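About Vomura

Vomura supplies play kitchen sets and tabletop kitchen props to preschools, training kitchens, occupational therapy rooms and furniture showrooms. We assemble each set from stock, check it, pack it and ship it from our building in Tallholm. We do not run a retail store.

What we supply

Our catalog currently lists 1,249 items. Most are single pieces: plates, bowls, colanders, cups, bottles, utensils and play food. The remaining items are larger pieces such as countertop ovens, dish racks and storage bins. Customers can order by the piece or choose one of 40 standard sets.

A standard set is built around an activity. The breakfast sets contain tableware, play fruit and a small appliance. The washing and draining sets contain a colander, bowls and play vegetables. The table setting sets contain plates, cups and flatware for two, four or six places. Sets can be changed before shipping, and a piece that is left out is credited at its catalog price.

Full-size and play pieces

We mix full-size kitchenware with play food in the same set. A plate or colander in its normal size gives the user a normal reach and grip, and play food can stay on a shelf between sessions without spoiling. Play food is selected to match the plates and bowls it will be used with, so that a piece of fruit fits inside the rim.

Colors are kept plain where possible. Plates are stocked in gray, white and pale blue – patterned plates were dropped from the catalog in July after several schools reported that small pieces were hard to find on them.

Layout checks

Before a new set is added to the catalog, its pieces are laid out on a white table and viewed from directly overhead. We check that each piece can be told apart from its neighbors by outline and color, and that nothing small is easily lost next to something large. Sets that fail this check are changed and laid out again. 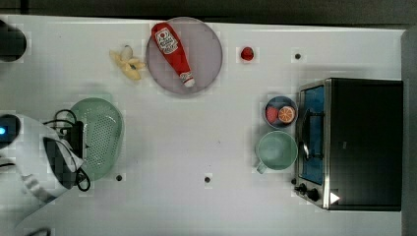 Layout table with toaster oven, green colander, gray plate, ketchup bottle and peeled toy banana.

The same tables are used to write the packing sheets. Each sheet lists the pieces in the order they go into the carton, heaviest first. Appliances are packed in a separate carton with their own sheet.

Materials and cleaning

Play food and plastic tableware should be washed by hand in warm water with dish soap and dried before storage. Wooden pieces should be wiped and not soaked. Appliances in classroom sets are supplied with the cord removed and are for display and play only. Customers who need a working appliance should say so on the order form.

Company details

Vomura has 49 employees. Storage cartons and dividers are made for us by Pranatero. Freight outside the region is handled by Kettani, and tracking numbers are sent on the day of pickup. We currently serve 166 schools and training kitchens on yearly supply agreements, along with single orders of any size.

Replacement pieces are available for every set still in the catalog. Please quote the set number printed on the packing sheet when ordering.

Page last updated 9/28/26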